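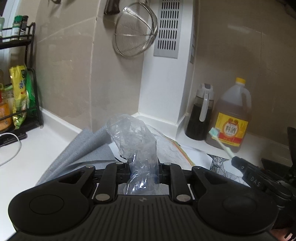
Household materials and packaging

Plastic bag

A plastic bag is a container made of thin, flexible plastic film. It is used for carrying or storing goods such as food, clothes, powders and waste. Most plastic bags are closed on three sides, and the fourth side is left open or is closed later with heat, a tie or a zipper strip.

Materials

The most common material is polyethylene. High-density polyethylene gives a thin film that makes noise when it is crushed, and it is used for many grocery bags. Low-density polyethylene is softer and more clear. Polypropylene is stiffer and has a bright surface, so bakeries and card shops often prefer it. A clear bag that has been crumpled reflects light from many small folds, and these can look bluish.

Manufacture

Most bags begin as a tube. Small plastic pellets are melted and pushed through a round opening, and air is blown inside to make the tube wide and thin. This method is called blown film extrusion. The tube is cooled, made flat by rollers, and then sealed and cut. In the Mollard type of bag the seal is placed at the side, while in the Duster type it is placed at the bottom and the film is folded in 2 layers there. The Bronton works sold its bags in boxes of 2000.

Use in the home

Many families keep used bags in a drawer or inside another bag. Edileuza Leite, who wrote a small guide to kitchen storage, recommends to fold each bag into a long strip and then into a triangle. She also notes that bags which have held raw meat should not be used again.

Disposal

Plastic film is difficult for many sorting plants, as it wraps around the turning parts of the machines. For this reason some towns do not accept it together with bottles and cans, and ask residents to bring it to a store collection point. The town of Escobedo has 8 such points, which are emptied every April and again in the fall.

See also

Paper bag
Shrink wrap
Zipper storage bag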